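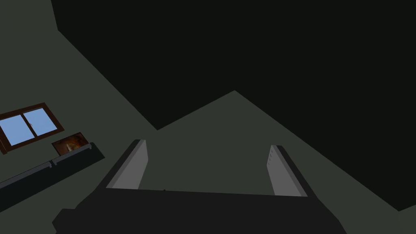 夜间最小流量:小型供水分区的漏损判读
讲者备注稿,配合投影使用

开场

题目页停留不超过半分钟。直接报题:今天讲夜间最小流量在小型计量分区里的用法,数据来自 Plemusville 供水管网,记录设备由 Vakent 供货。

先说范围。只讲分区入口流量和压力的判读,不讲听漏仪操作,不讲营收侧的表计误差。听众里有做抄表系统的,相关问题留到最后。

说明前提:在座大部分人用过月度水量平衡表,知道产销差的构成,所以不重复公式推导。需要提醒的只有一点,产销差和真实漏失是两个量,前者含计量误差、未计费用水和抄表周期错位,后者只是从管道上流失的水。后面所有图都针对后者。

翻页。

网络概况

Plemusville 的配水管网划为 28 个计量分区,绝大多数为单入口,少数为双入口。分区边界由常闭阀构成,个别边界利用了铁路和河道的自然分隔。管材以铸铁和聚乙烯为主,早期的石棉水泥管已经替换掉大部分,余下的集中在旧工业区。

今天反复引用的是两个分区,Dankwa 和 Anance。选这两个的理由写在幻灯片右下角,口头补充一句:Dankwa 用户构成单一,几乎全是住宅,夜间用水规律好;Anance 混有冷库和洗衣房,夜间用水不规律。一易一难,方法上的问题在 Anance 上暴露得更充分。

Dankwa 有 2,834 个接户。这个数字在估算合法夜间用水时要用到,现在先让大家记住。

提醒自己:接户数和用户数不要说混。一栋多层住宅可能只有一个接户,却有几十户。漏损估算中的背景漏失按接户计,合法夜间用水按用户计,两项各用各的基数。去年内部培训时这一页说错过,会后花了不少时间更正。

翻页。

为什么看夜间

理由很简单,讲快一点。住宅用水在后半夜降到最低,此时入口流量中漏失所占的比例最高,信噪比最好。同时管网压力在夜间升高,漏失的绝对量也比白天大。两个效应叠加,使夜间成为一天中最适合观察漏失的时段。

压力升高这一点常被忽略。很多初学者把夜间流量直接乘以一整天的小时数,得到日漏失量,结果系统性偏高。正确做法要乘夜昼因子,后面单独有一页。

窗口取多宽,各地做法不同。我们取凌晨两点起的两个小时,按滑动平均找最低值。窗口过窄,结果受单个马桶水箱或软水机再生影响;窗口过宽,早起用水会混进来。冬季和夏季是否要用不同窗口,我们比较过,对住宅分区影响不大。绿化灌溉多的分区影响很大,灌溉定时器往往恰好设在后半夜,这类分区要把窗口前移或者干脆剔除灌溉日。

如果有人问为什么不取绝对最小值:单个记录间隔的最小值是极值统计量,受脉冲分辨率支配。一只大口径机械表在低流量下,一个间隔可能收到一个脉冲,也可能一个都收不到。取极值等于取到了量化误差的下沿。

翻页,出示原始脉冲序列。

数据质量

这一节占的时间比听众预期的多,保持语速,不要省略。

脉冲当量。分区入口表的脉冲当量必须与夜间流量匹配。当量太大,夜间曲线呈台阶状,台阶高度可能超过要找的漏失量。改当量通常只需更换脉冲发生器,但更换以后数据库里的换算系数必须同步更新。Anance 有一段时间的数据整体偏高,原因就是现场换了发生器,系统里的系数没有改。从曲线形状上看不出来,因为形状完全正常,只有量级不对。发现它靠的是与水厂出水总量对账。

时钟漂移。记录仪的内部时钟每月会偏离一点,单台看无妨,双入口分区则不然。两个入口的流量要相加,时钟错开以后,峰谷对不齐,合成曲线的最低点会被抬高。处理办法是每次上传时校时,同时把校正量写入日志,不要悄悄改时间戳。

缺测。短缺口可以插值,但插值后的点不参与最小值统计。长缺口整夜作废。这条规则写进程序,不留给分析人员判断。人工判断的结果会随着工作量变化,忙的时候什么都算有效。

负值与反向流。双入口分区在低需求时可能出现一个入口流入、另一个入口流出。机械表如果不区分方向,会把反向流计成正向,合成值偏大。换成电磁表之前,Anance 的北入口就有这个问题。判断方法是把两个入口的压力差与流量同时画出来,压力差变号而流量仍为正,就要怀疑。

零流量测试。每个分区投运时要做一次:关闭入口,观察分区内压力是否下降。压力降到接近零,说明边界严密;压力停在某个平台上不动,说明有水从别处进来。这项测试要在夜间做,事先通知用户,医院和透析用户单独沟通。做过一次并不意味着永远有效,边界阀会因抢修被打开,打开以后忘记关上的情况比想象中多。

这里停一下,看时间。如果已经超时,跳过下面一段关于阀门登记的内容。

阀门登记。边界阀要在地理信息系统里单独标识,现场用不同颜色的阀盖。抢修班组打开边界阀要登记开启时刻,恢复以后登记关闭时刻。登记表与流量数据放在同一个数据库,流量异常时先查登记表。我们有七次报警在派听漏班组之前就由登记表解释掉了,全部是抢修以后边界没有恢复。

翻页。

合法夜间用水

夜间流量减去合法夜间用水,余下的才归入漏失。合法夜间用水由三部分组成:住宅的常规用水,小型非住宅用户的用水,以及大用户的实测用水。

住宅部分用每户定额乘以户数。定额从抽样得来,不要照搬外地数据。各地卫生器具不同,水箱容积不同,生活作息也不同。抽样时安装高分辨率记录仪,用户表后如有常流的马桶,这部分在核算上属于用户已计量用水,却会让夜间曲线抬高。要不要从定额中剔除常流户,取决于分析目的。做水量平衡要保留,做异常检测可以剔除,然后把它当作一个缓慢变化的底数处理。

非住宅部分要有名单。名单每半年核一次,歇业和新开的都会改变底数。面包房、洗衣房、冷库、通宵营业的餐馆,夜间用水都不小。大用户装远传表,夜间读数直接扣除。扣除时注意时间对齐,大用户的记录间隔未必与分区入口相同。

误差传递讲一句即可。漏失是两个量的差,入口流量的误差和合法用水的误差都会进来。分区漏失本来就低的时候,差值的相对误差很大,此时讨论漏失降了百分之几没有意义。应当报告区间,或者只报告是否高于检出限。 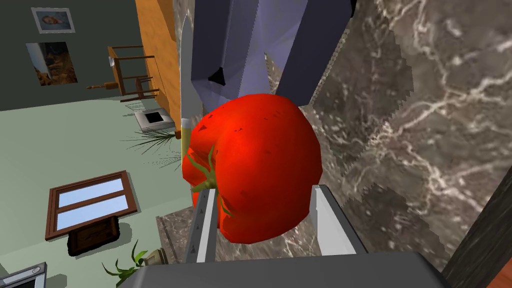 有人在上一次宣讲时提出异议,认为每户定额在小分区里根本不成立,户数一少,某一夜有几户外出或者几户通宵用水,定额的波动就盖过了要找的漏失,用它做减法等于给结果加噪声。

这个意见成立一半,回答时分两层。

第一层,单夜结果确实如此。小分区里合法夜间用水近似于一个计数过程,户数越少,相对离散越大。用单夜的差值派工,误报会很多。

第二层,多夜统计可以压低这部分波动。漏点一旦形成,每天夜里都在,用户行为则夜夜不同。连续多夜取低分位数,用户波动被压下去,漏失留了下来。代价是检出延迟。延迟几夜可以接受,取决于管径和压力,大口径干管不能等,支管上的小漏可以等。

我们现在的做法是双轨:一条快速判据,看单夜跳变,阈值高;一条慢速判据,看多夜低分位数的抬升,阈值低。两条判据分别记录,事后统计各自的命中率。

翻页。

压力修正

先写出漏失量与压力的幂函数关系,指数用大家熟悉的符号。说明指数的物理含义:固定孔口的指数接近二分之一;裂缝面积会随压力张开,指数更高,塑料管上的纵向裂缝尤其明显。整个分区的等效指数介于其间,由管材和漏点类型共同决定。

等效指数怎样得到。做压力阶跃试验,夜间把入口压力分几级下调,每级稳定一段时间,记录入口流量和分区平均点的压力,在双对数坐标上取斜率。做之前扣除合法夜间用水,这部分对压力不敏感,不扣会把斜率拉低。

平均点的选取。平均点是分区内压力能代表加权平均的位置,权重用接户数。地形平坦的分区随便选一个中部的消火栓就差不多,高差大的分区要认真算。Dankwa 的平均点在学校东侧的消火栓,Anance 的平均点换过一次,原先的位置离入口太近,测到的是入口压力而非平均压力,夜昼因子因此算小了。

夜昼因子。把全天每小时的平均点压力与夜间窗口压力之比取幂后相加,就是这个因子。重力供水、日间水头损失大的分区,因子明显小于二十四。采用流量调节减压的分区,夜间压力反而低于白天,因子会大于二十四。听众里有人用减压阀做时段控制,要特别提醒他们重新计算,沿用旧因子会低估漏失。

这里常被追问指数取一是否足够。回答:在没有试验数据而管材混杂的情况下,取一作为初值可以接受;用来评估减压效益时不可以,因为效益对指数敏感,偏差会直接进入投资回收期的计算。

翻页。

基线与报警

基线的定义:某分区在已知没有未报告漏点时的夜间流量。难处在于没有人能证明这个条件成立。实际操作里,取一次完整检漏并修复以后的稳定值作基线,随后允许它缓慢变化。

缓慢变化来自两方面。一是背景漏失增长,接头渗漏、阀门填料老化,逐年上升。二是用户变化,新增接户或者空置率变化。基线更新要有规则,不能每次报警未查实就把基线往上抬。这种做法我们有过,系统安静了一年,漏失却在同期持续上升,复盘时才看出基线已经把两处漏点吸收进去了。

现行规则如下。基线只在以下情形更新:完成检漏并确认修复;用户名单发生核实过的变化;压力设定变更。其余情形一律不更新,未查实的报警挂起,保留在清单里,每月复核。

阈值的设定用历史数据回放。把过去的修漏记录与流量序列对齐,看不同阈值下能提前多少夜报出,误报多少。回放要用当时实际可得的数据,后来补传的记录不能用,否则性能会虚高。这一点在程序里用入库时刻过滤,测量时刻不作为过滤条件。

季节因素。霜冻时段用户放水防冻,夜间流量整体抬升,所有分区同时抬升。判断时看分区之间是否同步,同步抬升归为气象原因,单独抬升才进入派工流程。二月份的寒潮期间,我们暂停慢速判据,只保留快速判据,解冻以后恢复。解冻后的几夜要格外留意,冻胀造成的破裂在这时显现。

翻页。

从报警到定位

报警只说明分区里多了流量,不说明位置。定位分三步推进,先排除,再缩小范围,最后精确定位。

排除阶段在办公室完成。查边界阀登记,查大用户远传读数,查当晚有无消防用水和管道冲洗,查相邻分区流量是否同步下降。最后一项最有用:甲分区上升而乙分区等量下降,几乎可以断定边界有通路。

缩小范围用阶梯关阀。夜间从最远端开始逐级关闭支线阀门,观察入口流量的下降台阶。台阶明显大于该支线户数所对应的用水,漏点就在该支线。关阀前要检查阀门能否关严,关不严的阀门会让台阶变小,误导判断。操作顺序和每步时刻由两个人分别记录,一人在阀门处,一人看流量,事后按时刻对齐。

阶梯关阀的缺点是扰动大。反复启闭会引起水质浑浊和压力波动,老旧铸铁管上尤其要谨慎。现在更多地使用相关仪和噪声记录仪布点代替,阶梯关阀只保留给布点无结果的分区。塑料管声波衰减快,布点间距要缩短,相关结果也不如金属管可靠,必要时用水听器直接接触水柱。

精确定位不在今天的范围内。提一句:开挖之前用地面听音复核,干开挖的费用远高于多听一晚。

翻页,出示 Dankwa 的时间序列。

Dankwa 的结果

观察期 57 天。前段曲线平稳,中段出现一次单夜跳变,快速判据报出;随后慢速判据也越过阈值。排除阶段没有发现边界问题,派班组布设噪声记录仪,在一条支管上找到漏点,修复后夜间流量回到原水平附近。

讲这张图时指出两件事。

其一,跳变以后流量没有立即稳定,有几夜继续缓慢上升。原因是裂口扩展,还是覆土被冲开,凭流量数据分不清。现场记录写的是接头脱开,没有提到裂口形态。不要在台上猜测。

其二,修复以后的水平略高于跳变之前。差值处于误差范围内,不能据此断言另有漏点,也不能断言没有。我们把它挂起,等待下一轮多夜统计。

有人会问节约了多少水。不报单一数字,只说明算法:修复前后夜间流量之差,乘夜昼因子,再乘假定的漏点存续时间。最后一项完全取决于假定。没有主动检漏的情况下这个漏点会存在多久,谁也没有观测到。汇报材料里常见的节水量多半由这个假定撑起来,听众读别人的报告时应当先去找它。

翻页,出示 Anance 的时间序列。

Anance 的困难

冷库的冷却水补水在夜间,且不定时。远传表装上之前,夜间曲线几乎无法解释,慢速判据的误报率高到班组拒绝出勤。装上以后扣除实测值,离散明显下降,但仍高于 Dankwa。

剩余离散的来源逐项排查过。洗衣房有自己的储水箱,补水由浮球控制,每次补水流量大、时间短,滑动平均以后仍留下一个小峰。两台入口表的时钟差造成另一部分。还有一部分没有查清,形态上接近周期性,周期却不固定。

针对这类分区的建议:先投资计量,后投资算法。我们试过用统计模型把冷库补水从入口曲线里分离出来,拟合看起来很好,远传表装上以后对照,分离结果在补水量较小的夜里完全不可用。模型把一部分漏失也解释成了补水。相应的图在备用页,只在被问到时放。

另一条建议是考虑把大用户移出分区。冷库靠近边界,调整一个边界阀的位置就能划到相邻的干管上直接供水。代价是新增一段连接管和一次零流量测试。方案已提交,尚未批复,台上只说有此方案。

翻页。

减压的作用与限度

减压既降低现有漏点的流量,也降低新漏点的发生频率。前者立刻可见,后者要若干年数据才能下结论,我们目前没有足够长的序列,不作陈述。

限度有几项。最不利点的服务压力要保证,高层用户的二次加压吸入侧不能过低。消防流量要复核,减压阀在大流量下的附加损失要计入。压力降低还会使漏点噪声减弱,检漏更难,所以顺序上建议先检漏,再减压。确需先减压的,检漏当晚把压力临时调回。

减压阀本身也需要维护。先导阀滤网堵塞以后,出口压力会缓慢漂移或者振荡。振荡在常规记录间隔下看不到,只表现为平均压力略有不稳,要用高频记录仪短期监测。新装的减压阀在低流量时尤其容易振荡,而夜间正是低流量,结果减压阀在最需要稳定的时段工作得最差。选型时按最小流量校核,不要只按最大流量选口径。必要时并联一只小口径阀,夜间由小阀承担。

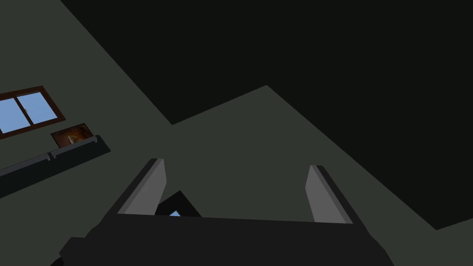 人员与流程

这一节只有一张幻灯片,内容多为文字,讲的时候不要照读。

每日检查由值班分析员完成,上班后先看数据完整性,再看报警清单。完整性不合格的分区不看流量,直接转设备维护。这个顺序写进操作规程,原因是缺测数据生成的曲线往往很好看,低谷很低,容易被当作良好状态放过去。

报警单的字段要少。分区名、判据类型、首次越限的夜次、幅度、排除项核对结果。早先的表格有一整页,班组填不完,填了的也不可信。删减以后,填写率上升到可以做统计的程度。

修漏记录必须回填漏点类型、管材、管径和估计的发现方式。发现方式一栏只有两个选项,用户报告或者主动发现。没有这一栏,就无法评估判据的命中率。地面冒水后才被用户报告、而系统恰好也已报警的,按先后时刻归类,不得事后改。

记录仪的电池更换集中安排在需求平稳的季节。更换当日的数据标记为维护,不进入统计。Vakent 的记录仪在更换电池以后会重置时钟,重新上线前要人工确认一次校时,否则当晚数据的时间戳错误,而数据本身没有任何异常标志。

翻页。

方法的适用边界

列出不适用的情形,逐条念,每条一句话。

边界不严密的分区不适用,先修边界。

屋顶水箱普遍的地区要谨慎,水箱在夜间补水,夜间流量中用户用水比例很高,最低点可能出现在别的时段。

间歇供水的管网不适用,管网从未达到稳态,夜间流量包含充管水量。

入口表在夜间流量下低于最小流量的分区不适用,读数偏低,会掩盖漏失。这种情况要缩小表径,或者并联小表。

工业用水占主导的分区,夜间低谷未必存在,可以改看周末或停产检修时段。

规模过大的分区可以用,但灵敏度差。一个支管漏点的流量淹没在总量的波动里,只能发现大漏。我们最大的分区正是这样,计划拆分,拆分以后的入口位置还在比选。

翻页。

待解决的问题

合法夜间用水的定额多久重测一次,目前没有依据。居家办公和作息变化会影响后半夜的用水,影响有多大,只有重测才知道。抽样成本高,倾向于每隔几年做一轮小样本,先看均值是否移动,移动了再扩大。

智能户表推广以后,定额可以由实测值代替,整个减法就变成同步的水量平衡。届时的瓶颈是户表的时间同步和低流量计量性能。很多户表在极低流量下不走字,常流马桶的一部分流量会落到漏失里。这个偏差方向固定,可以估计,但不会随户数增加而抵消。

背景漏失与可检出漏失如何划分,现有经验公式来自别处的管网,在我们的管材组合上没有验证过。做过一次尝试:在两个刚完成全面检漏的分区比较实测余量与公式值,一个接近,一个偏差很大。样本太少,不作结论。

瞬变压力对漏点发生率的影响,也只有定性认识。泵站启停引起的压力波已有高频记录,尚未与爆管记录做系统比对。

预备问答

问到云平台和自建系统的选择:说明我们用自建数据库,原因是历史数据格式特殊,迁移代价大,不代表推荐。

问到机器学习:我们试过的模型对低分位数判据没有稳定的改进,主要受训练样本所限,查实的漏点数量太少,而且类型分布偏。可以在数据清洗环节使用,例如识别脉冲发生器故障。

问到费用:不报合同价格。可以说明费用构成,入口井土建占大头,表计次之,记录仪最小。

问到双入口分区能否改成单入口:可以,前提是消防流量和水质停留时间都校核通过。改后死水端增多,要增加冲洗点。

问到水质投诉与分区划分的关系:承认有关系。边界阀两侧形成死端,浑浊投诉集中在那里。处理办法是定期冲洗,冲洗时刻要登记,否则又会触发报警。

问到营收侧漏损:回到开场的说明,不在范围内,会后单独交流。

问到数据能否公开:分区级的日统计值可以申请,用户级数据不提供。

收尾

最后一页只留参考资料清单和阀门登记表的空白模板,告诉听众模板可以直接拿去改。投影保持在这一页,直到提问结束。会后把 Dankwa 的原始序列和回放脚本交给会务存档,Anance 的数据要先去掉大用户名称再交。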